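Home » Reviews » Shop and Bench

Baduda Butcher-Block Top, Item 3567: Review After One Heating Season
Posted 18 November 2018 by Barış Dağdelen
Filed under: work surfaces, wood movement, finishes

The Baduda 3567 is an edge-glued wooden top sold unfinished, without legs or frame. It ships flat in a cardboard sleeve with foam corners. Mine came with one corner protector missing and a shallow dent on the underside, which I left alone.

I bought it to replace a laminate-faced particleboard top that had swelled along one edge. The requirements were a surface that can be sanded and refinished, takes screws from below, and stays flat enough for light assembly work. Appearance was a secondary concern. The older Vesta top in my other room is used for comparison throughout.

Construction

The top is built from strips glued along their long edges. Color varies from strip to strip, from pale to honey, and the variation is more obvious after finishing than before. Buyers who want an even tone should look elsewhere or plan on a stain.

Glue lines were tight on the show face. On the underside I found filler in two places, sanded flush and a little darker than the wood around it. The edges were square. The arrises were left sharp, and I broke them with 120 grit before doing anything else.

Factory sanding is adequate. Under a raking light there were faint cross-grain scratches near one end, and they do show through a clear oil. Resand the whole face with the grain, even if it feels smooth to the hand.

Flatness

I checked the top with a straightedge and feeler gauges on arrival, again after it had rested on stickers for 12 days, and at intervals through the winter. On arrival it had a slight cup, high along both long edges. Most of that went away during the rest period. What remained was small enough that I stopped chasing it.

The Vesta top went the other way under the same conditions and crowned in the middle. It is thinner, and its strips are wider. I would not draw a general rule from one sample of each.

Finish

I used Lurketti hardwax oil in satin, two coats, with a gray pad between them. The can says to apply thin and wipe off all excess within 15 minutes. Follow that. On a test board I left the excess for half an hour, and it dried tacky and collected lint.

Coat both faces and all edges equally. A top finished on one side only will take up moisture on the other and move. Many of the complaints I have read about cupped butcher block describe a bare underside.

Stain tests were run on an offcut with the same two coats. Each liquid was left for 6 hours and then wiped with a damp cloth.

Black tea: faint ring, gone after light buffing and a dab of oil
Caffeine-free herbal tea: no mark
Coffee: light ring, visible at an angle
Machine oil: darkened the wood slightly, did not come out
Isopropyl alcohol: dulled the sheen, fixed with one thin recoat
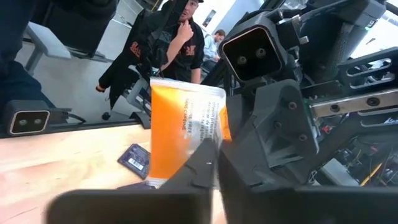
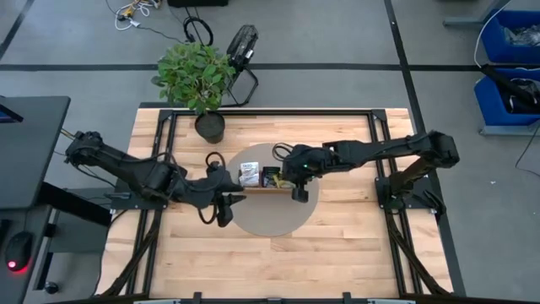
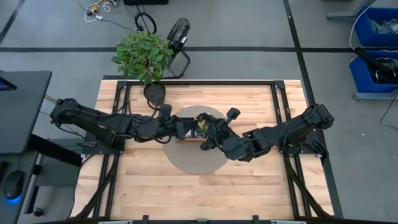 The second and third pictures show the boards inside a black aluminum extrusion border.

Mounting in a metal frame

Wood moves across the grain and aluminum does not move to match. If the top is screwed down tight at every point, it will eventually split or bow. Slot the holes in the brackets that run across the grain, put a washer under each screw head, and tighten until the washer stops turning by hand. Brackets at the center line can be fixed tight, so that movement is shared between both sides.

Where the frame stands above the surface as a border, leave a gap all the way around. The gap will collect crumbs and small screws. I tried cork strip as a filler. It works, but it has to be trimmed with a very sharp knife, and it comes up if a vacuum nozzle catches it. A plain open gap and a soft brush turned out to be less trouble.

Corner brackets should be checked for square before the top goes in. Measure both diagonals. I corrected mine by loosening the hardware at one corner, pulling it in with a strap clamp, and tightening again under load.

For screws into the underside, Yalçınkaya threaded inserts held well in this wood. Drill the pilot to the size on the packet and wax the threads. One insert went in crooked and had to be drilled out and plugged.

Wear

The surface dents under a dropped wrench. Small dents lift partly with a wet cloth and an iron, followed by a spot of oil. Scratches from dragging metal parts are visible in low light and otherwise hard to find. A mat in the main working spot is worth the small expense.

Recoating took an evening in October. I washed the top with mild soap, let it dry overnight, scuffed it lightly, and applied one thin coat. The sheen blended without lap marks.

Price

I paid over 200 dollars, delivered. The oil, abrasives, and inserts are extra. The Vesta top costs less and arrives pre-oiled, though the factory coat on mine was so thin that I redid it in the first month.

Rating

Construction: 4 of 5
Flatness: 4 of 5
Factory sanding: 3 of 5
Packaging: 2 of 5

Recommended for a bench that will be refinished now and then. For wet areas, look at a solid-surface or stainless top.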